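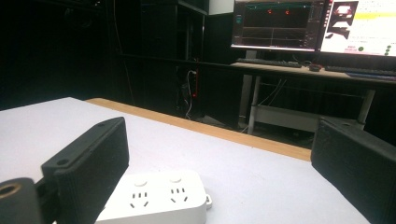
Most advice on cutting standby power starts with a shopping list, and I'd ignore all of it until you've measured something. The claim you'll see repeated is that devices left plugged in are quietly eating your electric bill. Maybe yours are. Mine mostly weren't. A plain white power strip resting on a table is the only gear I'd call necessary besides a plug-in meter, and you probably own the strip already. The "smart" ones can wait until you have numbers that justify them, and I doubt you will.

## What you need

- A plug-in watt meter that reads down to tenths of a watt
- An ordinary power strip
- Paper, or a spreadsheet if you must
- Your last electric bill, for the rate per kilowatt-hour

Check whether your library lends meters before you buy one. The one at Jasthorpe does, and Noreen Cheema at the desk told me it hardly ever goes out.

## Measure one thing at a time

Plug the meter into the wall and one device into the meter. Switch the device off the way you normally would and leave it alone for a while. Plenty of TVs and game consoles keep working for several minutes after the screen goes dark, and a reading taken right away will scare you for no reason.

Write down the watts. Then do the next one.

For anything that cycles (a fridge, a dehumidifier, a cable box that updates itself at 3 a.m.) the instant reading is close to useless. Leave the meter on overnight and use the kilowatt-hour total.

## Do the arithmetic before you get excited

One watt, all day, all year, is 8.76 kilowatt-hours. Multiply by your rate. If you pay 16 cents, that's $1.40 a year per watt.

My phone charger with no phone on it read 0.0. The meter can't see that low, so call it a few cents. People will tell you to unplug chargers anyway. Fine, but don't expect to notice.

The old stereo receiver drew 9 watts doing nothing, so $12.61 a year. That one I cared about.

Our household used 3,378 kilowatt-hours last year. The receiver's share was 79, a bit over two percent. Put your own figures side by side like this before spending anything — a $40 gadget that saves $6 a year takes most of seven years to break even, and it draws some power of its own.

## Group what's worth switching

Put the idle hogs on one strip, somewhere you can reach. A strip behind the couch won't get switched off after the first week. Mine is for the receiver, the subwoofer and a printer.

Leave these off it:

1. The router, unless you enjoy complaints
2. Anything that records or updates on a schedule
3. Inkjet printers, if yours runs a cleaning cycle at every power-up (mine is a laser)
4. Space heaters, which belong directly in the wall outlet

## Check it against the bill

Compare with the same month a year earlier, and be suspicious of the result. A cold December will bury any savings from a stereo. Haris Khokhar swore his bill dropped by a third after he bought smart plugs. He'd also replaced his water heater.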